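Home | Kitchen | Small Appliances | Notes | About

Counter layout, part two: the toaster oven stays on the right

14 comments | Share

In the first part I covered the shelf above the sink and the drawer that no longer takes baking sheets. This part covers the counter itself, with one constraint: the toaster oven does not move. The usable outlet is on the right, and I don't run heating appliances on extension cords.

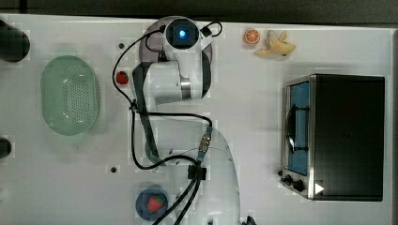 Trellbridge, Friday, April 8, 2022

The oven takes the right side and everything else is arranged relative to it. I treat the counter as three zones. The left zone is for washing and draining, which in practice means the colander. The middle is for plates in use. The right zone is the oven and the clearance its door needs.

Door clearance is the figure most people get wrong. A door that hinges down needs its full height in free counter, plus the depth of whatever you pull out through it. On my counter I keep 60 cm free in front of the door during use. Between uses that space can hold light things, provided they can be picked up with one hand. A plate qualifies. A full bowl of cut fruit does not.

The colander is pale green plastic, oval, with rows of small round holes in the floor. I prefer an oval to a round one on a narrow counter for a simple reason: turned lengthwise front to back, it uses less width for the same load. It has no feet worth mentioning, so at home it drains onto a tray. I tried a Kuleck rack under it for a month. The rack held it too high and it tipped when loaded at one end. The tray is better and takes up less space in the cupboard.

Fruit is the awkward category. Berries come out of the colander a few at a time and end up on whatever is closest. If the nearest surface is bare counter, they end up on bare counter. A small blue dish within reach of the colander solves most of this. Put it nearer to the front edge than the colander, so you aren't reaching over wet fruit to fill it.

Bananas and citrus don't need washing at the moment of use and shouldn't compete for the left zone. I put them at the back, toward the oven side but not against it. The oven I had before this one, a Stuver, got hot enough on the outer wall to soften a banana left beside it. I measured 90 mm as the smallest gap that caused no trouble there. Yours may differ. Check with the oven at its highest setting, after it has been on for a while.

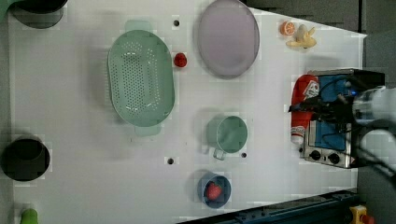 The middle zone needs one large plate and no more. I had been keeping a stack there, which is a storage habit and has no place on a working surface. A single oval plate, long side front to back like the colander, leaves a usable strip on either side of it. Food moves from left to right: colander, plate, oven. The return trip, oven to plate, is shorter and involves hot things, so the plate should be closer to the oven than to the colander.

Cups go low and near the front. A cup with a handle gets the handle turned toward the person standing at the counter. I have knocked over enough of them with a sleeve to be strict about this.

Bottles and cans are the last item and I have no good position for them. Standing, they block the view of the oven controls. On their sides, they roll unless something stops them. Visitación Nieto wrote after part one to suggest a narrow bin fixed to the wall, and I've ordered one from Coppens. It will need two screws into tile, so I am in no hurry.

One correction to part one. I gave the counter depth as 600 mm. It is 582 mm, measured from the wall tile to the front edge. The remaining 18 mm is tile and adhesive. This matters for the oven, because the manual asks for clearance behind it and I had counted those 18 mm as available.

Ragnvald Bråten asked whether a higher counter would change any of this. The zones would stay as they are. The cups might move back a little. I'd leave the rest alone until the bin is up, then measure again with the oven door open.

14 comments | 3 shares

Recent posts
Counter layout, part one: shelf and drawer
Descaling a kettle with citric acid, by weight
Replacing the seal on a Stuver door
Which drawer liners stay flat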